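So I finally made it to the Nyanda open day in April, after two years of saying I would! Nyanda is a shared workshop building just past the old rail yard, and once a year all the tenants prop their doors open and let people like me wander through asking silly questions.

I started with the bookbinders on the ground floor. Zawadi Odera let me sew a little notebook (three sections, waxed thread, very crooked) and told me she gets through up to 500 sheets in a busy week. My fingers smelled of beeswax all day.
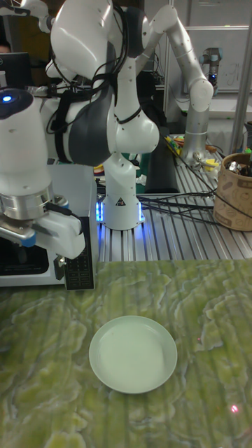

White arm on its aluminum table, blue light around the base.

Upstairs was Patricio Quezada's coffee roasting room, and I could have stayed there till closing. He had 3 roasts out to taste, and I liked the lightest one best – sort of like apricot jam on toast. I bought 2 bags and then went back for another. The line for the samosas in the courtyard was long but moved fast, and Adhiambo Gachanja was playing guitar by the gate, so no complaints.

Parking is tight, so go before 11 am if you're driving. Entry is free, the tote bags aren't. I missed the letterpress demo completely and I'm still annoyed – next year I'm going there first.

Get our newsletter! Enter your email to sign up. No thanks

© Mondamero Days Out | Contact | Back to top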